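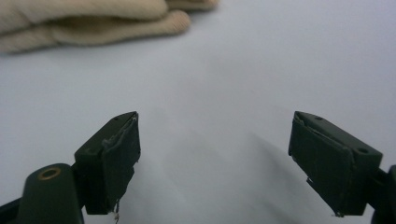
November, by Rajitha Howlader

I've been using the Nindetti register app at our primary in Fulcombe since the start of term, so it seems fair to say what I think of it. We enrolled 65 new children in Reception and Year 1 this autumn, and the old paper forms from Blackwood were driving me up the wall (three copies of everything!). Nindetti lets parents fill in the lot on their phones, and I can see at a glance who hasn't sent a birth certificate. It even has a lost property page, where lost jumpers get claimed far quicker than it ever did from the box by the office.

Now the grumbles. Siblings have to be typed in twice, and the search can't cope with double-barrelled surnames at all. We paid £901 for the year, against the £1,869 Breltetti quoted us, and for that I'll put up with a fair bit – but please, somebody fix the catchment map, it put one of our families in the reservoir. Four stars from me, and I've already renewed.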